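Still at it, 11 p.m.

Okay so I promised myself I'd write these down the same day, before I start remembering everything as smarter than it was. Today was grasp planner day. Again.

The bug I've been chasing since the start of June has a name now: Clokum. More exactly, it's the way Clokum hands approach poses to the motion planner. The grasp sampler spits out 1,000 candidates per cycle, scores them, and passes the top 30 down the line. Lovely! Except the scoring never asks whether the arm can get to the pose without the forearm kissing the rim of the bin. So we rank 30 gorgeous grasps, the planner throws out nearly all of them, and then everything waits for the timeout and we resample from scratch. I'd been blaming perception for weeks. (Sorry, perception.)

What I did this morning was dumb and simple. I took the bin walls out of the big collision mesh and put them in as four planes, then ran a cheap wrist-to-plane check on every candidate before scoring. No fancy learned anything. It's maybe a page of code and half of that is me arguing with frame conventions, because the bin frame has z up and the camera frame has z forward and somebody (me, in March) wrote a helper that quietly flips one of them.

Then I went through the logs from the old build, all 3,391 grasp attempts, and replayed the candidate lists through the new filter. It took most of lunch and a burrito. Things along the walls were where the old build wasted the most time, no shock there, but I also found a whole clump of rejections out in the open middle of the bin. Those came from the cable bundle model! We'd padded it so fat that the wrist could hardly rotate without "hitting" its own cables. I trimmed the padding, capped wrist roll at 90 degrees either side of home, and felt very clever for an hour. 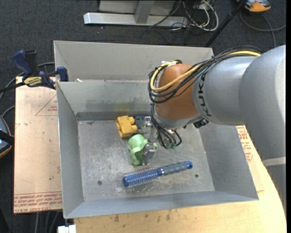 Veronika Lehner thinks the roll cap is a mistake. Her view is that I'm hiding a bad cable model behind a joint limit, and that the day we switch to the longer fingers from Widmer the cap will start throwing away the only decent grasps we have for long skinny stuff. She'd like to see the cables as a chain of capsules that updates with the joint angles, and she'd like it before anyone ships anything to Mastoretti.

She's right, ugh. She's right and it's two days of work and I wanted to go on to the segmentation masks. Anything with bristles on it still comes out of the depth camera looking like a fuzzy cloud, and the mask edge wobbles from one capture to the next, so the sampler puts its contact points on stuff that isn't really there. Handles are fine. I have an idea about eroding the mask wherever the depth variance is high, but I've had that idea before and lost the branch.

Shota Kuroda wants the planner timeout as a config value instead of a constant buried in the source. Fine, yes, did that one before I went home.

Tomorrow: capsules. Also fix the z helper, write a test for it, and rename it to something that would have warned me.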